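What Happens When a Yard Gets Quieter: Our Project on the Miltstead Boatbuilders

Submitted May 14, 2024

When our group first chose this subject we thought we would be writing about ships, and we did learn a fair amount about ships along the way, but most of what people wanted to talk to us about was work. The Dadine yard has built ferries and workboats at Miltstead for longer than any of us have been alive, and when it announced that it would be going down from two building berths to one, it felt like something we ought to try and understand properly.

We spoke to 11 people in all. Most were welders, pipe fitters and painters, and we also had a very kind morning with two women from the planning office, who let us ask the same question several times until we had understood the answer. We had written out a list of eight questions beforehand and hardly ever got past the fourth, as people had so much to say.

The first thing we had to learn was that work in a yard comes in waves. The steelworkers are busiest at the start of a hull, then the pipe and cable people, and the painters come in near the end. A yard with two berths can move its steelworkers across to the next hull when the first is done. With one berth there is a gap, and the gap is where people worry.
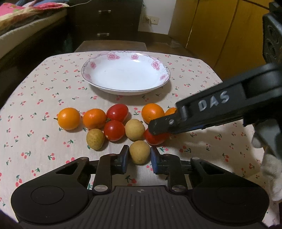 Contract workers feel this sooner than the permanent staff. Several of them told us they had already been ringing round other yards, and one had been offered a place at Kakach, further up the coast, if he could start in June. He was in two minds about it — his children are settled at school, and the drive is more than two hours each way.

We also looked at the Londoño ferry order, which everybody in town seems to have an opinion on. If it goes ahead, it would keep the remaining berth busy, though the planning office was careful to say that a single order would not bring the second one back. We had rather hoped for a more cheerful finding, and we went back over our notes to make sure we had been fair.

If we did the project again we would start the interviews much earlier and talk to the shops and cafés near the gate as well. We only managed one café, and the owner there gave us a better account of the shift pattern than anything we had found in the library.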